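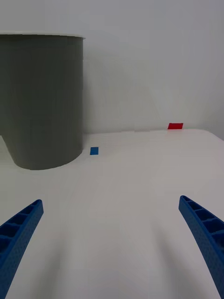 Notes for the software talk, 2025-06-10. Slot is 31 minutes including questions. Bold lines are cues for the slide change. Leave the laptop on the presenter view and keep the terminal open on the second desktop.

**Slide 1 – opening**

Good afternoon. This talk covers the software between a camera picture and a gripper command, on a tabletop setup with one arm and everyday objects. The project is called Trolar. I will talk about three pieces of it: how we calibrate, how the planner picks an approach, and how we replay a run when something goes wrong. The learned policy gets a short mention near the end. There are other talks on policies today.

Ask questions as we go if they are short.

**Slide 2 – two views, two clocks**

We have a view from the wrist and a view from a fixed position. They do different jobs. The fixed view gives us object positions in the table frame. The wrist view gives us the last bit of the approach, where a small error in the fixed view would put a finger on the rim of a cup.

The two streams do not share a clock. For the first months we paired them by arrival time on the host, and that was a mistake. Under load, the wrist stream arrived up to 186 milliseconds behind the fixed one. At slow speeds you don't notice. At normal speed the hand has moved several centimeters, and the planner is correcting an error that is no longer there.

The fix was dull. Stamp at capture, keep a short buffer of joint states, and look up the arm pose for the time of the picture. If the lookup fails, drop the picture. Don't interpolate past the end of the buffer. We tried that and it made the hand twitch.

(Pause. Someone will ask about hardware sync. Answer: yes, if you can get it, use it. We couldn't on this arm.)

**Slide 3 – the table**
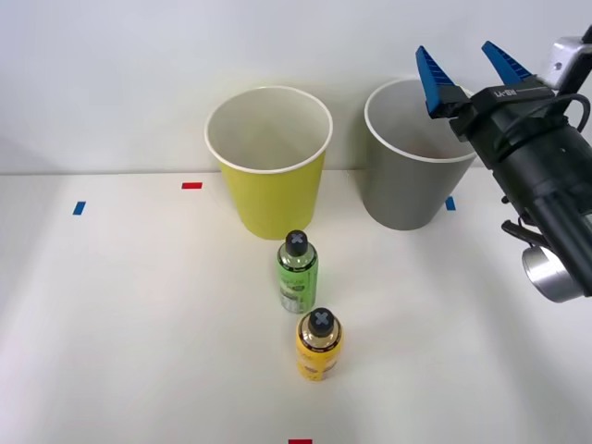 **Notes by the author, perception and planning software lead, Altness**

Point at the tape first. Red and blue pieces on a white top. A person setting up by hand can use them as a rough guide for where to put things, and we can use them as a cheap check on calibration. We know where each piece is in the table frame. The software projects those positions into each view and compares them with the colored patches it finds. If the difference is over the limit, the run does not start.

Then the cups. Two of them at the back, one yellow-green and one grey, both with white rims. White rim against white wall is hard for us. Our first segmenter gave a nice clean outline for the colored outside and then lost the rim, so the cup came out too short. The planner believed it, and came in low.

Then the spray cans, green behind yellow. From this side they line up front to back, so the near one can hide part of the far one. The caps are black on both, with a grey X. A detector that leans on the cap will swap them. We saw identity swaps between frames until we made the tracker carry the label color along with the position.

The fingers are blue and so is some of the tape. Our first marker check was plain color thresholding, and it sometimes took a fingertip for a marker. We now mask the gripper out using the arm model before the check runs. Do the same thing for the arm's shadow if your table is light. Ours was enough to move an edge.

**Slide 4 – picking an approach**

The planner is called Kartha. It is not a new algorithm. It samples approach directions for the target object, throws out the ones that collide, and scores what is left. We sample 100 directions per target. More than that did not change which one won often enough to be worth the time.

The score has these terms:

- clearance between the fingers and everything that is not the target
- distance from the joint limits at the grasp pose and at the lift pose
- how much of the target the wrist view is expected to keep in sight on the way in

The third term was added last and helped the most. Before it, the planner liked approaches where a tall object filled one side of the wrist view and the target was behind it. Those paths were free of collisions and useless for correction, as the camera had nothing to correct against.

Weights are set by hand and live in one file. We have not tried to learn them. If you copy this, keep the open width of the gripper as a planner input. We had it as a constant in two different places, and they disagreed for a while.

**Slide 5 – the control loop**

The plan is sent as waypoints, and a separate process follows them. It runs at a fixed rate and never waits for perception. If a new target pose arrives, it blends toward it. If nothing arrives, it finishes the segment it has and holds.

Keep this part short. The point for the audience is that the follower has no idea what a cup is. It gets poses and limits. That made it easy to test alone, and most of our bugs were on the other side of the line.

One warning. Blending toward a new pose can cut a corner that the planner had checked. We re-check the blended segment against the last known object positions, and if the check fails we hold and ask for a new plan. It costs a few cycles.

**Slide 6 – replay**

Run the terminal demo from here if there is time. The command is in the history, press up twice.

Tilivier is our replay tool. It records every message with its capture stamp and its arrival stamp, and it can play them back in either order. Playing by arrival gives you the run as the software saw it. Playing by capture gives you the run as it took place. When the two give different plans, you have a timing bug. When they give the same bad plan, look at perception or the scoring.

We sorted 33 failed runs this way. Timing was the largest group, then object height, then can identity. Policy errors were fewer than we had guessed. I would not read too much into the order for other setups – ours had a known clock problem for most of that period.

**Slide 7 – what is next**

The policy now proposes a target and a rough direction, and Kartha scores that direction along with its own samples. It often loses. We log both so we can compare them later.

Planned for September: clear objects, and a marker check that runs during the motion as well as before it. The replay format will be written up at the same time.

**Slide 8 – questions**

Leave slide 4 on the screen during questions. If asked about the arm driver, say it is the vendor's with our wrapper, and offer to go through the wrapper after the session.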